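About Postimden

Postimden is a small group of planetary geologists and lab technicians who check other people's claims about water, ice and minerals on worlds none of us will visit. We are based in Eslow, in the old Gronthorpe assay building, and we do our work for universities, instrument builders and the occasional publisher who wants a second reading before a book goes out.

We started because we were tired of headlines. A spectrometer picks up a hydrated salt, a press office writes "water," and by evening somebody is talking about fish. The salt is usually there. The fish are a matter of taste. Between the two sits a long chain of assumptions about grain size, dust cover, temperature and how a mineral behaves in a laboratory compared with how it behaves on a crater floor, and that chain is what we get paid to pull on.

What we do

Most of our contracts are reanalysis. A client sends us the raw spectra and the draft paper, and we rebuild the result from the beginning without looking at the client's code. Of the 47 reanalyses we have finished, 29 ended up supporting the main claim. The others didn't, or supported something weaker. We don't think that makes us clever. Some of those papers may still turn out to be right for reasons that weren't in the data we were given, and we say so in the report.

We also keep a reference collection of sulfates, clays and perchlorate mixtures, measured under low pressure in our own chamber. The collection is smaller than we'd like. If a mineral isn't in it, we will tell you, and we won't stretch a near match to cover it.
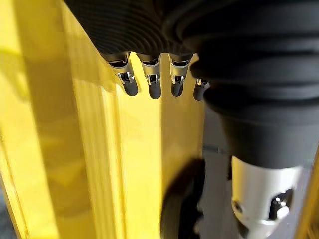 Orbital data can tell you that a clay is present, and it is very bad at telling you how the clay got there. For that you need texture, and texture means getting close to the rock. We are often asked whether better hardware will settle these arguments, and our answer is that we doubt it. Four metal fingers with dark, rounded tips make a fine picture, and a hinge in the middle of each one is a nice piece of engineering, but a hand has no opinion on whether a vein filled in over a season or over a million years. Somebody still has to argue that from the layering, and somebody else should be allowed to argue back.

How we work

Every report is written by 2 analysts who work separately until the last week. If they disagree, both readings go in. Clients sometimes ask us to combine them into one friendly paragraph. We won't.

We don't work on success fees, and we don't sign agreements that let a client hold back a negative result forever. A delay of up to 4 months is fine with us, so that a team can respond or fix its paper. After that the summary goes on our website.

The Srivastava List

This is our public list of open questions in Mars and icy moon mineralogy, with the evidence on each side and what it would take to change our minds. The recurring dark streaks on Martian slopes are on it. So are several results we used to believe. Corrections are welcome from anyone, with or without a degree, as long as they come with a source we can read.

What we don't do

We don't identify meteorites from photographs. We don't comment on pyramids, faces or doorways. We don't give quotes on papers we haven't read, even when the reporter is in a hurry.

Visits to the Eslow lab are by appointment, and the chamber is closed for calibration every October.

Page last revised 22/02/2018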